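The Orange Basket and the White Table
Gallery, posted Dec 28, 2022

Welcome to the small gallery of our fruit corner in Fostdale. We moved into these rooms in January, and for a long time there was only a table and nothing to put on it. Now there is a basket, and with the basket came a habit: fruit goes in before lunch, and whoever is hungry takes one. I write a few lines with each picture, mostly for our friends in the Orberg office, who asked how we arranged it and where to find the same things.

The basket is the woven plastic kind, bright orange, with a braided rim. We first wanted real willow, but willow does not like to be washed, and apples often leave something sticky behind them. This one goes under the tap and is clean again. I paid 9 dollars for it at the market in Urthorpe, where they also had it in green and in a dark brown that looked a little sad to me.
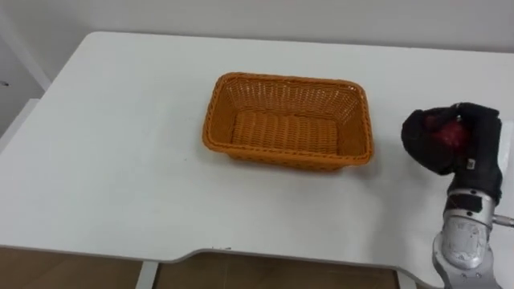 Apples are the fruit we buy most. They are patient – they can wait over a weekend and nobody must hurry. Bananas we tried in the spring, and we stopped after two weeks. Pears are good only if someone checks them every day with a thumb, and then they have thumb marks.

If you want to copy us, put the firm fruit at the bottom and leave the basket shallow. One layer is best, two is still fine. With three layers, the lowest apples are forgotten and you find them later by the smell. I also turn each apple once before I put it in and look for soft places. The soft ones go home with me for cake.

The white table deserves some words too. The top is plain and matte, and the front edge has a wide curved cut-out, so a person can stand close and reach to the back without leaning. It shows every crumb, which I first counted as a fault. Now I think it is useful, because we wipe it more often than the old brown one. A damp cloth is enough. For juice that has dried, we lay the cloth on the spot for 2 minutes and do not rub.

The floor under it is light wood in a herringbone pattern. I was afraid for it when we carried the furniture in, but we put old blankets down and it has no scratch from that day. For the cleaning of the wood we use Isah soap, one small spoon in a bucket, and the mop should be almost dry.

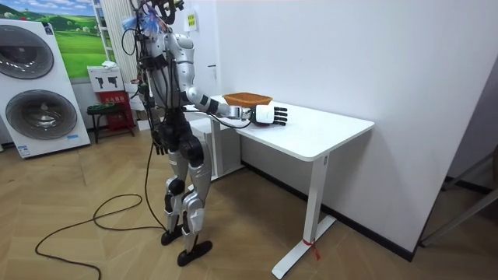 Orberg wrote back already that a basket of this shape would be too low for them, as they buy oranges by the sack and oranges roll. They are thinking of a deeper one with handles, and they asked if the market has such a size. It does, on the same stall, near the brooms. The deeper one costs 18 dollars, and I can bring it on my next trip if they tell me the color.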